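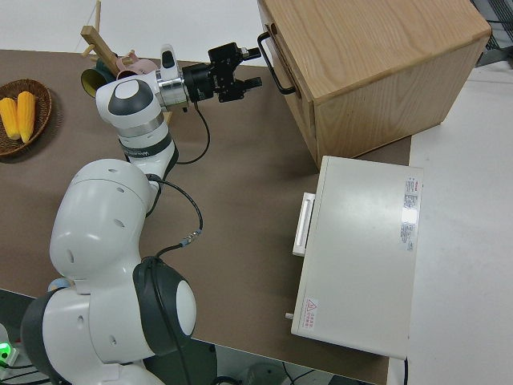
Nuala Fahy @ Brasley Road
Posted 07/08/2020
Filed under: Small Furniture, Storage, Threads
Print this thread | E-mail to a friend

ok nightstand thread. short one, I have to be out the door by noon

Light oak, one drawer, black metal handle. Went back and forth on this for weeks with Lorraine Hebden, who wanted me to get the painted one from Serico. No. Wanted to see grain.

Paid 200 for it. Was hoping for less but the oak ones never go on sale before December and I was not waiting till December

Handle first. Big chunky bar, sticks out a good way from the front. Love it. You can hook two fingers through it half asleep. Will also catch your pajama pocket, ask me how I know

It's up on the brown table for now, no floor space till the rug goes down. Kind of like it at this height tbh. Might do the whole drawer sort standing up and save my knees

Drawer! Pulls out a long way, which my old one from Illeo never did, that one stopped halfway and you had to go in wrist first for anything at the back

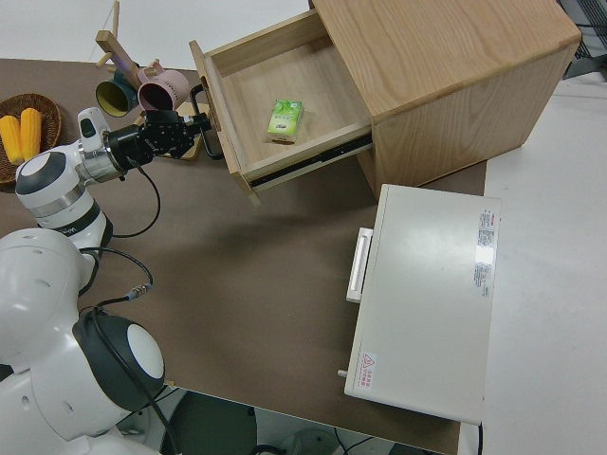

so rule for this drawer is one thing at a time. Tissues went in first, flat, the little green and white pack. Then I stop and think before anything else gets a spot

Old drawer had: dead pens, 2 phone chargers for phones I dont own, cough drops fused into one cough drop. Not doing that agian

Inside is bare wood btw, pale, no finish. Tainá Seixas says line it with paper or hand cream will mark it. Probably right. Anyone got a liner that doesnt curl up at the corners??

Slide is black metal, down the side. Going to keep lint out of it this time. Old one got so gritty it sqeaked and woke the dog

Next to go in: book, glasses case, hand cream (AFTER the liner Tainá, I heard you). Lamp stays on top. Nothing else on top. We'll see how long that lasts

ok out the door. liner suggestions please, will read tonight

Contact | Copyright Nuala Fahy | Back to top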